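Taking kids to the Trornilgate open day, worth it?

Jaxon Bouchard
Has anybody been to the robot demo at Trornilgate? I've got 2 kids who get bored fast and it's a long drive. Do you get close to anything?

Kendra Després
Went in March and loved it! My favorite was the clothes demo, where the arm works at a garment rack (black clothes mostly, harder for it to see, we were told). You stand pretty close and can ask whatever you want.
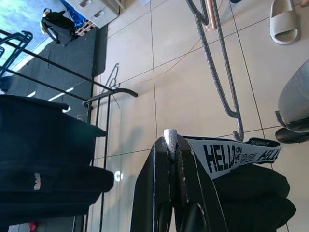
My son asked if it could do socks and got a very long answer, so plan on 15 minutes at that one stop. Go early, the parking lot is tiny.

Radka Stojanović
its ok. slow if you're expecting movie robots. snack bar closes at 3

Solange Ross
Agree with Kendra about parking. We left the car by Innes and walked over, easy even with a stroller.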